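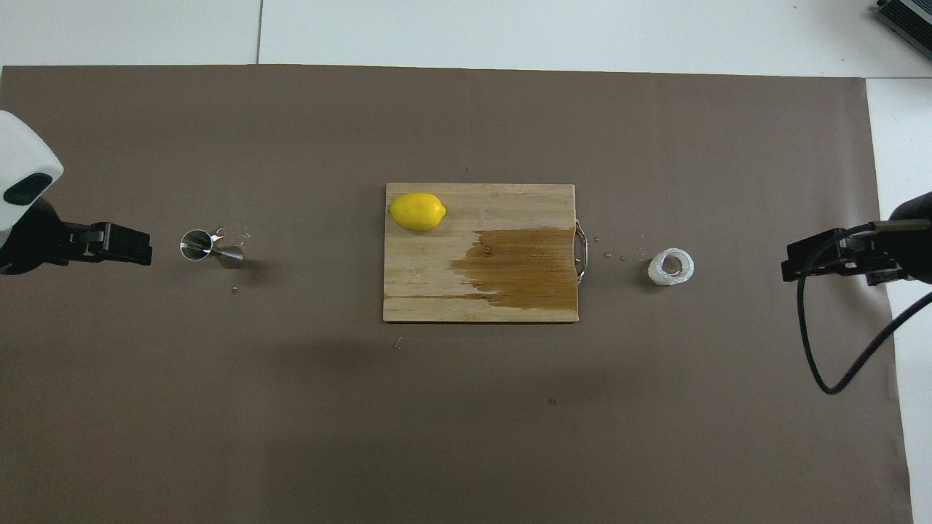
Vol. 8, p. 124

Bench robot budgeting

Bench robot budgeting is the job of working out what a tabletop robot setup will cost before you sign for it. I wrote the first version of this entry for the Ludisside shared workshop handbook, and I've kept adding to it every time a bill surprised me (so, pretty often!).

Arms and grippers

The arms get all the attention, and they do take the biggest bite. Drink-making work like ours usually wants two of them, one reaching in from each side, so a jigger on the left and a plastic cup on the right are both within easy range. Ask whether the quote includes grippers. Our first quote from Premport didn't, and I had already told everybody the total. Parallel grippers are the plain choice and I like them for bar tools, but the fingers wear, so I put a spare set for each arm on the first order.

Cables and power

Cable slack is the thing I'd nag you about most. An arm that moves across a table needs enough cable for its longest reach, and the loop has to go somewhere. Measure that on paper before ordering, then add the power supplies, the mounts and a strip with more outlets than you think you need.

Table covering and consumables

Now the fun part. If the job involves liquids, you're going to spend money on stuff that gets splashed, stained or thrown out. I cover the table with a big sheet of brown paper, and drops show up on it nicely. We buy it by the roll from Delolham. Plastic cups come in sleeves of 100, lemons come from the grocery store, and a bamboo cutting board is cheap enough that I don't fuss when half of it goes amber-brown. I do buy boards in pairs, though, and I keep all of this on its own line, apart from the hardware. Mixed together, the small things vanish, and then somebody asks why there's no money for lemons in September.

Steel tools such as jiggers last for ages. One or two will do.

Setup time

People forget this one. Ong, our name for the whole two-arm bench, took 70 hours of staff time to get from boxes to first pour, and none of those hours were in my original plan. I now write them in as a cost, same as a part.

Service and spares

Get the service price in writing for the second year as well as the first. Ask how long a replacement gripper takes to ship, and whether they'll lend you one in the meantime. Premport will, if you ask before you buy.

See also: Gripper fingers, spare; Paper rolls; Workshop insurance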